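Vinmont Furnished Suites — Kitchen Set-up Guide
Section 3: Worktop, Bowls and Condiments

Applies to suites at Juldale and Plerero. Revised October 14, 2021 by Ruxandra Văduva. Supersedes sheet 1013.

3.1 Before starting

Confirm that the stove is off and the burners are cool to the touch. Take everything off the worktop, including bottles, and wipe the surface from the wall toward the front edge. Use a damp cloth and a mild dish soap. Do not use scouring powder on the worktop or on the black stove top.

CAUTION: Do not lift the pan supports by the burner cap. The cap is a separate part and will drop.

3.2 Steel bowls

1. Wash and dry all steel bowls, inside and out.
2. Check each rim for dents. A bent rim will jam in the stack.
3. Nest the bowls by size with the largest at the bottom. Lift one bowl at a time, by the rim.
4. If the stack sticks, do not pry it with a knife. Run warm water over the outer bowl and twist.
5. Bowls in daily use may be set out along the back of the counter, tilted to air. Keep them clear of the burners.

NOTE: Nested bowls must be fully dry. Water held between two bowls leaves a ring that needs vinegar to remove.

3.3 Plates and lids

1. Stand plates on edge in the wire rack, patterned face toward the front.
2. Keep one slot free between a plate and a glass lid.
3. Place glass lids with the knob facing out.
4. Hold patterned plates by the rim. Do not stack them wet.

CAUTION: A plate left standing on edge outside the rack can roll. Keep a hand on it until it is seated.

3.4 Condiments

1. Wipe the neck and base of each bottle before putting it back.
2. Put the bottles in daily use on the round tray, labels forward. Other bottles and small jars go in the corner caddy, tall items on the upper tier where they fit.
3. Throw out any bottle with a cracked cap or an unreadable label.
4. Fold opened bags and clip them shut. Loose bags are not to be left near the stove.
5. Slide the tray back to the wall — it should not overhang the counter at any point.

NOTE: The Sandu tray liner, part 39, is optional. Order it from Florin Surdu at the stores desk.

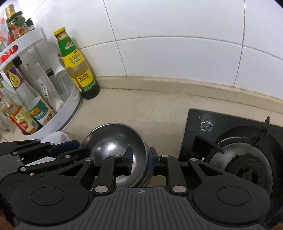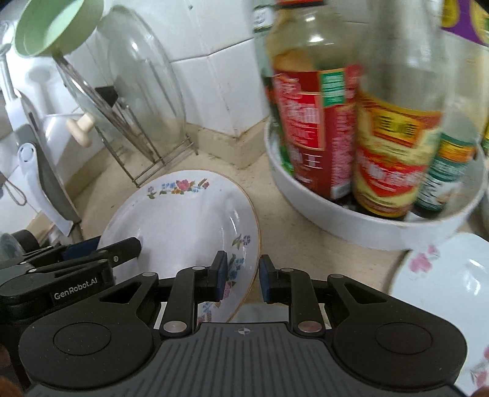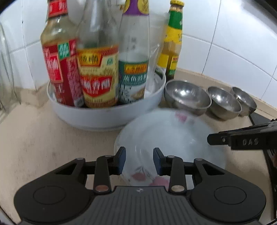 Figure 3. Kitchen worktop, top to bottom: steel bowl beside the stove; floral plate at the wire rack; condiment tray and steel bowls.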